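Flindell Storage: your questions answered

Small drawers, foam inserts and other things people write in about

Do I need a drawer unit at all?

Possibly not. Half the people who email us own too much, and a new set of drawers only gives the surplus somewhere to live. Try a shoebox for a month. If you're still digging through it in April, come back.

The packet says the drawers hold 60 items. Do they?

Sixty of what? Makers love that sort of number. We've stopped printing it on our own listings. Measure the longest thing you own and work from there.

Is a "lifetime" drawer runner worth paying extra for?

I doubt it. Rernel quotes 3000 openings for its cheaper runner, and that would see most craft rooms through several years. The dearer one feels smoother in the shop. At home, with a drawer full of buttons, I couldn't tell them apart.

Should I label every drawer?

Label the ones you share with somebody. A label on the front of the drawer is more use than one on the casing, whatever the instructions say, as drawers get put back in the wrong slot. And skip the label maker. Masking tape and a pen will do.

What about foam pieces? They never seem to stay put.

Short foam rolls are light and springy, so they ride up and catch when you shut the drawer. Lay them flat in a single layer and check the floor in front before you decide you're one short.

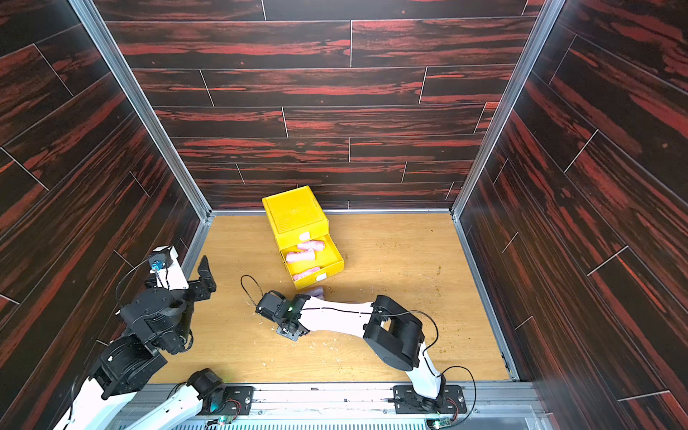
Don't squash them in to save space either. We've been told that foam "always recovers". Some of ours didn't, after 30 days under a stack of card.

Do bright colours help you find things?

A bright drawer is easy to spot across a room. What's inside it is another matter.

How do I clean crumbs and bits out of the corners?

A dry paintbrush. Sprays sold for the job are mostly scent, as far as I can see.

Can I return an opened unit?

Yes, within 30 days, if all the drawers come back with it. Write to Florante Mercado at the returns desk. He answers on Tuesday mornings.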